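# Taming the candy drawer with clear trays

Every house has a candy drawer. Some people call theirs the utensil drawer, and they're kidding themselves. Mine had reached the point where opening it took two hands and a butter knife.

You'll need:

- shallow clear plastic trays with rounded corners
- a damp cloth
- 30 minutes, 50 if you stop to eat

## Steps

1. Empty the drawer onto the counter. All of it, including the mint fused to the back corner.
2. Throw out anything without a wrapper or a known decade of origin.
3. Wipe the drawer and let it dry. I skipped the drying once and glued a tray down with old caramel.
4. Measure the inside at the bottom, then buy trays. I did it the other way round and now own a very nice tray for somebody else's drawer.
5. Sort by shape. Bars in one tray, bags in another, round tins and tubs in a third. Sorting by flavor sounds clever and lasts until supper.
6. Put round things in flat, lid up. On their sides they roll, and you'll hear them do it every time you shut the drawer. 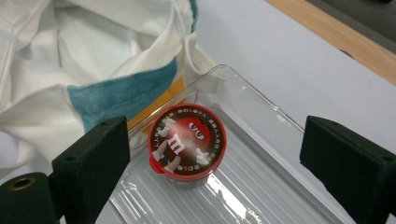 Trays with a ribbed floor are worth looking for - crumbs settle between the ridges, and a rinse under the tap gets most of them out. Skip the dishwasher unless the label says otherwise. Mine came back from it shaped like a potato chip.

7. Slide the full trays in, tallest at the back, and close the drawer slowly the first time.

Leave one tray empty for Halloween. It will be full by September.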